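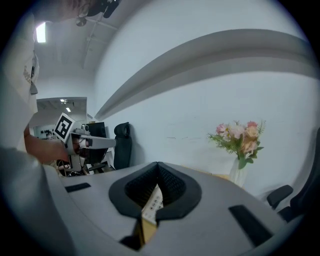
# Flandex Publishes Working Practice for Hand-Held Gripper Demonstrations

**For release in September**

Flandex has published a written practice for people who record manipulation tasks with hand-held grippers. The document covers operator conduct, equipment checks, marker care, room setup and record keeping. It can be downloaded free of charge and may be copied or adapted by any lab or company.

The practice was written with two partners. Dever, which supplies recording rooms to robotics teams, contributed the sections on room layout and cables. Dlamini, a workplace safety consultancy, reviewed the sections on posture, breaks and consent. Flandex edited the final text and will maintain it.

## Why a separate document

Safety standards for industrial robots deal mainly with powered machines that share a space with people. A hand-held gripper is carried and moved by a person, so much of that material does not apply to it. The hazards are smaller but they come up every working hour: tired wrists, pinched fingers, trailing cables, and people standing too close to one another while looking at something else.

Data quality is the second subject. A demonstration recorded with a dirty camera window or a lifted marker may look normal to the operator and fail later in processing. During drafting, Flandex reviewed 1,091 recorded sessions from its own rooms and sorted the rejected ones by cause. The checks in the practice follow that list, with the most common causes placed first.

The practice does not replace local law or an employer's own safety rules. Where the two differ, the stricter rule applies.

## What the practice requires

The document has 8 sections. The main requirements are as follows.

**Checks before a session.** The operator opens and closes the jaws fully, looks at the contact pads for tears or loose edges, and wipes the camera window with a dry cloth. A gripper with a damaged pad is tagged and taken out of use. It may not be repaired with tape during a session.

**Markers.** Square fiducial markers, the printed black-and-white patterns used to track position, must lie flat on their plates with no peeling corners. Markers with scratches across the pattern are replaced. After a marker is replaced, the gripper is calibrated again before any recording is kept.

**Two operators in one room.** Operators working side by side agree on who moves first when their reach overlaps. One person calls the start and the stop. Neither operator reaches across the other's jaws, and a gripper is handed over with the handle toward the person receiving it.

**Clothing and badges.** Long cords, loose sleeves and hanging jewelry are kept away from the jaws. Badges may be worn during a session if they are clipped or tucked so that they cannot swing into the work area. Names and photographs on badges must be covered or turned inward before recording starts.

**Cables and furniture.** Cables are gathered at the stand and kept out of walking paths. Chairs not in use are pushed back to the wall or under a table. Overhead rails and anything mounted on them are checked for loose fasteners on the first working day of each month.

**Props.** Glass items are allowed on the table only if the task calls for them or if they are out of the operator's reach. Broken glass ends the session. The pads are inspected for splinters before the gripper is used again.

**Breaks.** No operator records for more than 500 demonstrations in a shift, whatever the length of each one. Sites must also set a limit in minutes that suits the weight of their equipment. An operator may stop at any time without giving a reason, and a stopped session is not counted against that person.

**Records and consent.** Each session log lists the gripper used, the date of its last calibration and any fault reported. Everyone who may appear in a recording, including people passing through the room, must be told before it begins and must agree to it. Recordings of people who have not agreed are deleted within 7 days.

## How sites can adopt it

Adoption is voluntary, and Flandex does not charge for it or issue certificates. A site that wants to state that it follows the practice should complete the self-assessment form at the back of the document and keep it on file. The form is repeated once a year, or sooner if the site changes its grippers or moves to another room.

Small teams may find that some sections do not fit their work. The document marks each requirement as either "must" or "should." A site may leave out a "should" item if it writes down what it does in its place. "Must" items may not be left out.

Dever will use the practice in all of its recording rooms. New operators there will read the document and complete a supervised practice session before recording on their own. Dlamini has prepared a short training outline that follows the same section order, and it is included in the download.

## Tools that support the practice

Flandex has also updated Stesell, its session logging software, to match the record-keeping section. Stesell now asks for the calibration date when a session is opened and will not save a log if the field is empty. It also has a fault button that tags a gripper as out of use until a second person clears it.

Stesell is not needed to follow the practice. A printable log sheet with the same fields is included for teams that work on paper or with their own software.

## Comments and revisions

Flandex will accept comments on the first edition through the form on its website. Comments should name the section they refer to and, where possible, suggest replacement wording. All comments will be published together with Flandex's reply, unless the sender asks for them to be kept private.

Two topics were left out of this edition and are planned for the next one. The first is work with food and liquids, where cleaning rules are still being tested. The second is recording in private homes, which raises consent questions that the current text does not cover well enough.

## About Flandex

Flandex designs recording procedures and software for robot learning teams. Press and adoption inquiries can be sent through the contact page on the company's website.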